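Saturday, 9:40 a.m.
Media migration notebook, Skellus archive job

Work continued on the transfer of the optical disc holdings to the Trelluda storage array. The intake list stands at 3000 discs, of which 817 have now been read in full and checked against their printed labels. The Gramen drive remains the most dependable of the readers. The second reader was withdrawn from use this morning after it failed to close twice, and it should stay off the bench until the tray belt has been replaced.

Read errors are concentrated in the recordable stock from the El Idrissi deposit. Of the 400 discs tested from that deposit, 89 returned errors on the first pass. Most of these are talk show recordings on unbranded media, stored upright in paper sleeves. The pressed discs from the same boxes gave no trouble. Second passes are to be made at the lowest speed setting – the log sheet must show the speed for each attempt.

File naming was discussed again. The shelf number goes first, followed by the disc number, with no spaces.

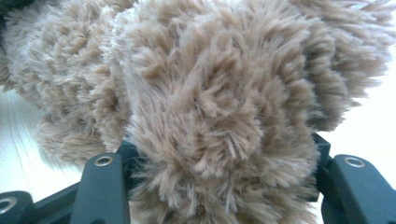 Files named under the February rule are to be left as they are until the full set has been copied, then changed in one batch. Checksums should be made before the change and again after it.

Open items: order tray belt; confirm free space on Trelluda; ask whether discs with menus need a full disc copy or only the main program.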